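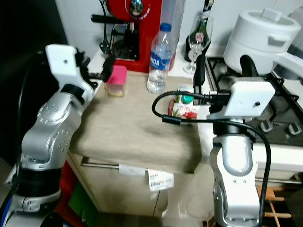

Magalhães School Robotics Club

1/20/26
By Albertina Godinho

Our club has spent most of this year on one job: getting two arms to clear a kitchen worktop. A bottle, a tub with a pink lid and a small packet of snacks each have to be picked up and put somewhere else. People who visit on club nights tend to be let down. They have seen the Volton team's machine throw balls into a net, and they ask when ours will do something.

I think the kitchen is the better project, and I would like the school to keep paying for it.

A ball court is built to suit the machine. The balls are all the same size, the lines are painted on the floor, and the rules are printed in March and don't change. A kitchen is built for people. The packet is soft and the bottle is clear, and a wine glass standing near the espresso machine punishes any elbow that swings wide. Our students have to think about all of this before they move anything.

They also have to write things down. Rodrigo Marinho, who teaches physics and runs the club with me, asked for 300 recorded attempts by the end of last term. The 14 members complained, then did 400. Their notes are full of failures, with the grip, the angle and the guess at the cause written beside each one. I have marked coursework with less in it.

The case against us is fair in places. Competitions bring in new members, and we lost 2 this autumn to the Volton group. Parents like a trophy. Clearing a worktop is slow to watch, and some evenings end with the packet exactly where it started.

But a school club is there for the students to learn something – the audience comes second. If governors want to judge the project, they should read the notebooks before they count the cups in the cabinet. The notebooks are in the physics office, on the shelf by the door.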